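# Fledell hands Marchuk the ninth through next August. Was there a rush?

July 24, 2021

Fledell has given closer Hnat Marchuk an extension that keeps him in the bullpen through next August, and the club's announcement leaned hard on one number: 17 saves in a row without a blown one. It's in the headline of the release, it's in the first paragraph, and manager Rostyslav Karpenko brought it up again before batting practice when he was asked something else.

Seventeen straight is a good run. Go back through the box scores, though, and it looks a lot more comfortable than it sounds. Most of those saves started with the bases empty and a lead of 3 runs, which is as easy as the job gets. You can give up a walk, a double and a long fly ball in that spot and still shake hands at the end of it. Marchuk has done more or less exactly that on a few nights, including the last trip to Vumus, where the tying run was standing on second when the game ended on a line drive hit right at the left fielder.

He has been asked to protect a one-run lead only 2 times during the streak. Both were against the bottom of the order.

Karpenko doesn't think much of that argument.

"A save is a save," he said. "You want me to go out and tell him it was too easy? He gets the ball, he gets the outs, we go home."

Fair enough, and no manager is going to pick apart his own closer in July. But the front office is supposed to look a little closer than that, and it's hard to tell from the release whether it did. There isn't a word in it about strikeouts, and that's where things have slipped. In April hitters were swinging through the high fastball. Lately they're fouling it off, and the at-bats are getting long. The slider still has its bite when he gets ahead, but he isn't getting ahead as often, and he has thrown it in the dirt enough that the better lineups have quit chasing.

The defense behind him deserves some of the credit too. Fledell's outfield has been excellent all summer, and Ivanyshyn Park is a friendly place for a pitcher who lives in the air. The wall in right center is deep, the ball doesn't carry at night, and plenty of fly balls that would be trouble at Vumus die on the warning track at home. Marchuk's home and road lines look like they belong to different pitchers. The club says it isn't worried about the split. It didn't say why.

Then there's the crowd angle, which the team also seems fond of. The release says the fans have "embraced" the new ninth-inning routine, with the lights down and the music up. Maybe so. Paid attendance for the last midweek game was 514, and a fair number of them were in the parking lot by the time the music started.

None of this makes Marchuk a bad pitcher. He throws strikes more often than the man who had the job before him, he holds runners well, and he hasn't missed a day. When he came over from the rotation last year the move looked like a demotion and he took it without a complaint. He was asked about the contract after the game and kept it short.

"I like it here," he said. "I like the ninth. If they want to move me, they'll move me."

They might have to. What Fledell lacks is a pitcher who can come in during the seventh with men on base and get a ground ball, and that's the inning where the season has been leaking. The middle relief has let go of one lead after another this month, usually with Marchuk sitting down the left field line waiting for an inning that never came. There's a decent case that the best arm in the bullpen ought to be used there, when the game is still being decided. Karpenko was asked whether he'd think about it.

"No," he said.

He did allow that he'd like one more right-hander before the stretch run. The club has been tied to a couple of names around the Bevetum League, and the usual talk is that something is close. The same talk was going around at this time last year, and Fledell finished with the bullpen it started with. Money spent on the ninth is money that isn't there for the seventh, and the club wouldn't give terms on the Marchuk deal or say whether it changes what it can do before the deadline.

The next home stand should tell us more than the streak has. Vumus comes in with a lineup full of left-handed bats, and they've seen Marchuk enough this year to know what he wants to throw with two strikes. They have laid off the slider better than any club in the league. If he gets a one-run lead to work with against the middle of that order, we'll at least have something to go on that isn't a count of easy nights.
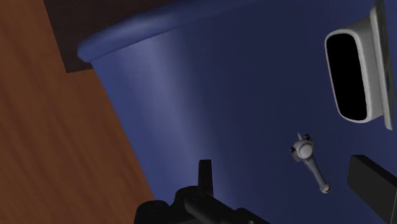

Karpenko said the roles won't change for that series, whatever happens in the opener. The rotation is set except for the finale, which could go to a starter or to a string of relievers depending on how many innings the pen has to cover before then - and given how this month has gone, I wouldn't bet on a rested one. Marchuk is expected to be available for every game.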